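Can it put the parts away yet? A morning at Flivside

2021-09-09

The bench tech at Flivside has been trying to get a machine to clean up after people for three years. Before that it was fridges, repair side, and before that a hardware store. "I've packed more shelves than any robot will in my lifetime," is how the conversation starts, over a mug of tea and a very loud compressor.

Flivside is a small outfit, 18 staff, two units at the back of an industrial estate. They fit out workshops and packing rooms. Since July they've been working on a job for Ziltska, a repair shop chain that wants its benches sorted overnight. Bits off the table, into the right tubs, ready for the morning shift. Sounds easy. Isn't.

"Everyone asks about dishes. Dishes and folding the washing. I get it, I'd like that too." The tech asked not to be named, company rules. "But a tea towel is a horrible thing to pick up. It's a different shape every time you look at it. A shop floor at least holds still."

So why is the shop floor not done then?

"Some of it is. Boxes, yes. Same box, same spot, all day long, go for it. That's been done for years. What we're doing is the leftover stuff, the rubbish drawer work. Nothing's in the same place twice."

The software side is called Funoslow, which the tech says was somebody's joke about the first version and then it stuck. It is slow. I watched it think about a roll of tape for what felt like a full song on the radio. It got the tape in the end, put it in the tub, then went back and nudged the tub for no reason anyone could give me.

Last month's best run was 68 per cent of parts in the right tub with no help. Ziltska want a lot better before they'll sign for a second site. "Sixty-eight is a bad employee," the tech says. "But it's a bad employee who'll do the night shift – so people keep ringing."

And at home? There was a trial in a kitchen, 2 weeks, with a partner firm, Jasińska. Cutlery drawer only. Forks were fine. Teaspoons nested inside each other and the gripper took the lot, every time. Nobody's colour coded their cutlery to suit a robot and they shouldnt have to.

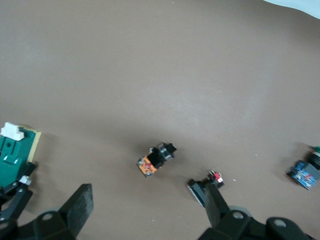

Small parts are where the tech gets animated. Flat, light, odd shaped, and they don't sit square to anything. "You've got one with an orange board and a boxy black bit on the end, lying crooked in the gap between the fingers, and that's your easy one. Clear table all around it. Then there's the little one with the red and white on it, right up against the right-hand pad. Half of it's behind the pad. How do you grab something you're nearly on top of?" You back off and come in again, is the answer, and backing off is its own job. A person does it without noticing they've done it.

Do the boards get damaged? Sometimes. Thin pins bend if you look at them wrong. They practise on scrap, and the scrap tub is pretty full.

I asked what a customer should buy today, if anything. Long pause, tea finished.

"If you've got one job and it never changes, buy something. If it's tidying, wait. Pay a person properly and give them decent tubs with labels." More labels would of fixed half of Ziltska's problem on its own, apparently, and the tech has told them so. They've ordered the labels.

As for the household stuff, no date on offer. "My mum wants to know when it'll do the ironing. I tell her to ask me again when it can do teaspoons."

Next Ziltska trial is on the overnight shift, same benches, new finger pads.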